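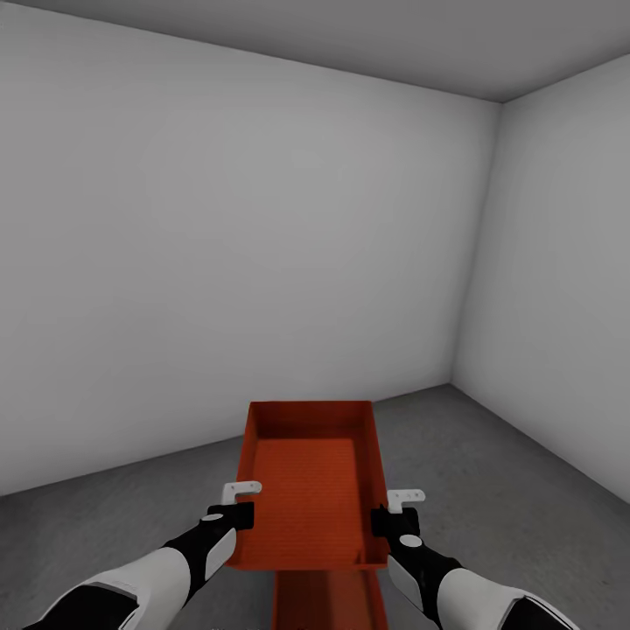 Room render. Light grey walls, darker grey ceiling.

Ornari 322 Matt Interior Wall Paint

Product code: ORN-322
Category: Interior walls and ceilings
Finish: Dead matt
Base: Water-borne acrylic
Supplied in: 3 litre and 6 litre tins

Overview

Ornari 322 is a matt paint for plaster, plasterboard, lining paper and previously painted walls in dry rooms. It is made for large plain surfaces lit from one side, where a paint with any sheen will show roller marks and filled patches. The same tin may be used on walls and ceilings.

The paint is supplied ready to use. It is not a primer and will not block water stains, nicotine or soot. It should not be used on floors, on bare metal, in shower rooms or outdoors.

Where a wall has to stand regular washing, for example in a school corridor or behind a cooker, order Watska Scrub Matt instead. The two paints can be tinted to the same colour references, but the finish differs slightly and they should not be used side by side on one wall.

Surface preparation

Surfaces must be clean, dry and firm. Remove loose paint and distemper completely. Wash greasy areas with sugar soap, rinse with clean water and leave to dry.

Fill cracks and screw holes with a fine surface filler. Sand flush and brush off the dust. Filled areas absorb more paint than the wall around them and should be spot-primed before the first full coat.

New plaster must be dry throughout. A surface that has turned pale may still be damp below, and a meter reading should be taken at several points, including near the skirting and in the corners. Seal with a mist coat of Ornari 322 thinned with clean water, 3 parts paint to 1 part water. Do not use PVA under this product.

Gloss and eggshell surfaces must be sanded to a dull finish and primed with Juška Grip Primer.

Application

Stir thoroughly with a flat paddle before use and again after any break. The matting agent settles in the tin, and paint taken from the top of an unstirred tin will dry shinier than paint from the bottom.

Apply by roller, brush or airless spray. For rollers, use a medium pile sleeve. Short foam sleeves leave too thin a film and are not recommended.

Cut in one wall at a time and roll it while the edge is still wet. Work from the window side of the room towards the darkest corner, in widths that can be kept wet. Lay off in one direction, from ceiling to skirting, without reloading the roller.

Do not go back over paint that has begun to dry. Touch-ups are best left until the second coat.

Where more than one tin is needed, check that the batch numbers match. If they do not, mix the tins together in a clean bucket, or change from one batch to the next at an internal corner.

Drying and recoating

Touch dry: 3 hours
Recoat: 6 hours
Minimum coats: two, excluding mist coat or primer

Times apply to normal room temperature with fair ventilation. Cold or humid air will extend them. Relative humidity should be below 70% during application and drying. Do not force-dry with hot air blowers aimed at the wall.

The film gains its full hardness over several weeks. During this time the walls should not be wiped, and furniture should be kept clear of the surface.

Colours

The standard range consists of white, off-white and a run of neutral greys. Other colours are tinted to order at the Stamov mixing plant and cannot be returned once mixed.

Screen colours are a guide only. Order a brush-out card before choosing between two close greys, and look at it upright against the wall in question, in daylight and again under the lamps that will be used in the evening. Ceilings normally look darker than walls painted from the same tin. Where the two should appear equal, choose the next lighter grey for the ceiling.

Strong reds and oranges have lower hiding power than the neutrals. Use the grey undercoat listed on the tint label and allow for a third coat.

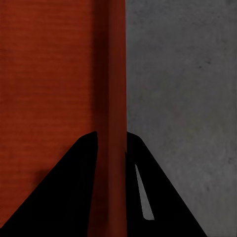 Cleaning and maintenance

Dust with a soft dry brush. Light marks can be lifted with a damp white cloth, using little pressure. Rubbing will polish the surface and leave a shiny patch that can only be removed by repainting the wall from corner to corner.

Keep a small amount of paint from the original batch in a full, airtight jar. Label it with the room, the product code and the batch number.

Storage and disposal

Store upright in a frost-free place with the lid fully closed. Paint that has been frozen must not be used, even if it appears to stir back to normal. Clean tools with water directly after use. Do not empty leftover paint into drains.

Ordering notes

Tins in standard colours are sent from stock. Tinted tins are mixed in the order received, and orders placed on a Saturday are passed to the plant on the next working day.

A tint fee applies per colour, not per tin. Large orders in one colour are mixed as a single batch if this is requested when the order is placed. It cannot be arranged afterwards.

Technical questions on surfaces and primers: Agnese Rozīte, product support.
Trade accounts and batch reservations: Laine Sakalauskas, sales office.

Related products

Watska Scrub Matt
Juška Grip Primer
Juška Stain Block
Ornari Fine Surface Filler
Ornari brush-out cards, neutral set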